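**Peer listeners start at Tuseck residence**

September 17, 2022

Students living at Tuseck can now drop in on a trained peer listener six evenings a week. The new program is run by Colitz, the campus wellness office, and has 13 student listeners, up from the handful who took part in a trial in March.

Each listener did 32 hours of training over the summer, covering active listening, exam stress, homesickness and when to refer someone to a counsellor. They don't give clinical advice or keep notes on visits.

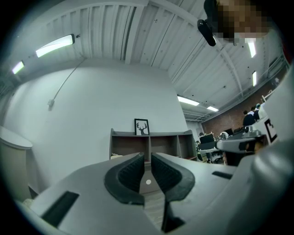
One second-year student told the residence newsletter that the hours were the best part, as the counselling centre closes at five and "most of my bad nights start well after supper." She would like to see the program stay open through the exam period, when the trial was paused.

Colitz says a decision on exam hours will be made next month. In a survey of 169 residents, about half said they would rather talk to another student first.

Visits are free and no appointment is needed. Residents of Noguchi House may also attend. Students who want to train as listeners for the winter term can apply at the Colitz front desk.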